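Print this page | E-mail this page

4.2 The trouble with "mostly true"

Film reviewers like the phrase "based on a true story" more than they trust it, and our reading of the Henberg sample bears this out. Of the 20 reviews we coded, 7 repeated the claim in their opening paragraph, and only one of those went on to ask which parts of the film it covered. The rest moved on to the acting. Were, in his earlier study of regional press notices, took this as a sign that critics treat the claim as a kind of genre label, like "thriller" or "musical." We are less sure. A genre label can be checked by watching the film. A claim of truth cannot, and a reviewer on a deadline has little reason to try.

The disc releases make matters worse. Tornholm's edition of the lighthouse drama Driter carries a commentary track in which the director says that the keeper's daughter was "more or less" a real person. Three reviews quote the line as proof of careful research. It could just as well be heard as an admission. None of the three mentions that the printed booklet in the same box tells the story differently and gives the keeper no daughter at all. We doubt that the booklet was read.

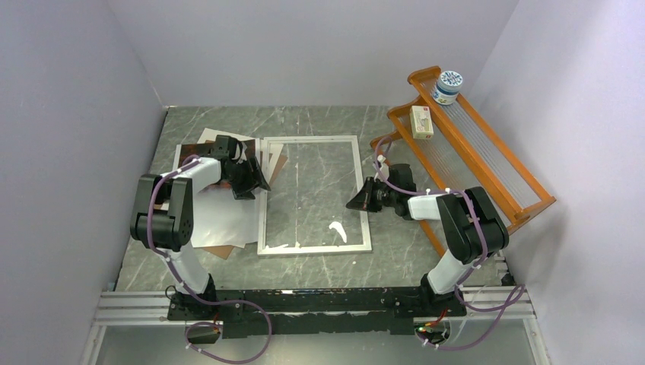
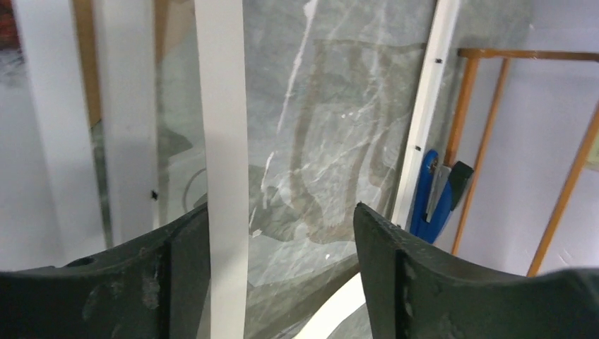
Figure 6. Marble-patterned surface with two robot arms (first) and with two gripper fingers and a pane of glass (second).

It has been argued that none of this matters, given that viewers know a screenplay bends the facts. Victor Were makes the argument well, but the evidence behind it is thin. His survey was handed out at a single September screening, to people who had just sat through a talk by the writer. An audience that has been told how a script was made will naturally say that it knows how scripts are made. We would want to see the same questions put to people who rented the disc at home and skipped the extras.

The second half of our sample offers a small test. Kubo, a comedy about a failed traveling circus, was first sold as fiction and later reissued with the words "inspired by real events" on the cover. The film itself was unchanged. Reviews of the first release called the ringmaster "broad" and "hard to believe." Reviews of the reissue called him "larger than life." We are wary of leaning on this too heavily, as the two groups of critics were different people writing years apart, and 10 reviews on each side is a small pile. Tastes in comedy may have shifted in the meantime. Still, the change in wording runs in the direction we would expect if the cover was doing some of the critics' thinking for them.

Whether star ratings moved as well is harder to say. Several outlets do not give them, and one changed its scale between the two releases. We leave ratings out of the next section for that reason and look only at adjectives.

Last updated: February 10, 2021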